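Tondon suturing software: frequently asked questions

Last updated 16 Jan 2018

What does Tondon control?
Tondon plans and runs the motion of two instruments placing interrupted stitches in tissue. It reads the fixed camera and the wrist cameras, and sends joint targets to the Makwood driver.
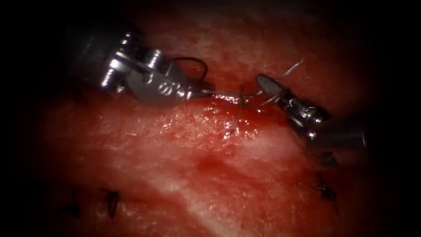 Can it follow the thread?
Partly. The tracker fits a curve to whatever thread it can see and gives each section a confidence score. Loops that pass over a metal jaw score lowest. Old stitches are masked out so that their cut tails are not taken for the working thread.
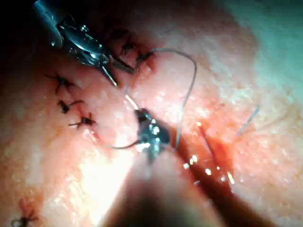 Giorgia Villa writes that on her bench the mask also removes the free end of the working thread when it lies close to a knot. This is a known fault. Set tail_margin to 3 until the next release.

Why does the planner pause before a handover?
It waits for both wrist views to agree on where the jaw tips are. Glare and shadow are the usual causes of a long wait.
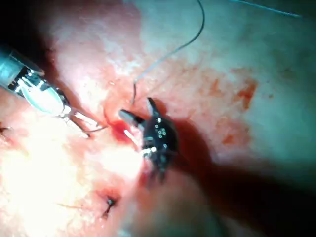
The wait ends after 800 milliseconds. If the views still differ, Tondon holds both instruments where they are and asks the operator to confirm. You can shorten the limit in the Sorensen panel, but we do not advise going below half.

How is the needle angle chosen?
The operator marks the entry and exit points. The planner then tries 13 grasp angles and keeps the one that needs the least wrist movement.

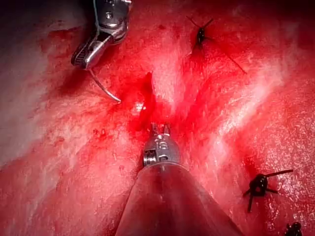
Will my old logs open?
Logs from version 2 onwards open in the Skollovley viewer. Logs made before August need converting first.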